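Home | Diary | Archive | Links

2023-09-30

Back late from Hudby, feet sore, writing this before I forget it all. Kettle on. No supper to speak of.

Went for the old maltings. Been meaning to go since the notice went up in the library window - the owners want the whole lot down, kiln, barley floor, the row of cottages behind. Three cottages now, were five when my gran was a girl. Objections close soon and I haven't sent mine. Must do it tomorrow. MUST.

Bus dropped me at the wrong end so walked in past the chapel. Kiln roof worse than last year, slates gone on the river side, buddleia coming out of the top. But the brickwork! Still lovely. Those little diamond vents all down the long wall. Couldn't get in, padlock on the yard gate, so went round by the towpath and looked over as best I could. Cottages boarded up. End one still has its boot scraper by the step, which cheered me up for no good reason.

Talked to a woman with a terrier who was born in the middle cottage. She said they could smell the malt in the bedsheets. Wish I'd had a pencil. She remembers the men from Gruslow walking over in the winter for the season and sleeping in the loft above the cart shed, and going home again in spring. Never read that anywhere. Asked if she'd write it down for the society and she said she'd think about it, which I think means no. Should of asked for her address.
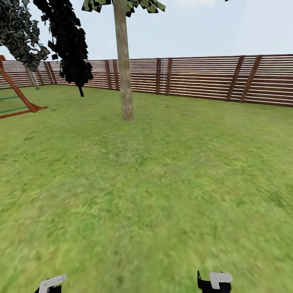

The Abdella report came in the post this morning, finally, and I read it on the bus both ways. It says the maltings has "limited group value" becuase the drying shed went in the sixties. Limited! By that measure you could knock down half the county. They've costed repairs to the kiln alone and then stopped, not a word about the cottages, which are the easy bit. What the owners want is in the back, on one fold-out sheet: everything cleared and grassed. I've nothing against grass. But you can't stand on a lawn and work out how barley got turned, or where the Gruslow men slept. Said so out loud and got a look from across the aisle.

Things to put in the letter. The 1000 signatures - we passed that at the show in September and it ought to go in the first line. The Jillmont case, where they saved the ropewalk by getting the listing widened to cover the yard as well. The woman's story, if she'll let me. The vents. Not to be rude about the report. Will probably be rude about the report.

Money is the other thing. We have almost 2000 in the pot and a proper survey would eat the lot. Some want to spend it on a solicitor instead. I say survey, as without one we're only people who like old bricks. Will get shouted down again I expect.

Found the old rate book copies in the spare room, under the coats. The cottages are in there as "maltster's tenements", all five of them. So they were part of the works from the start, in writing. That goes in too - second paragraph. Kettle's boiled dry. Bed.

Print this page | E-mail this page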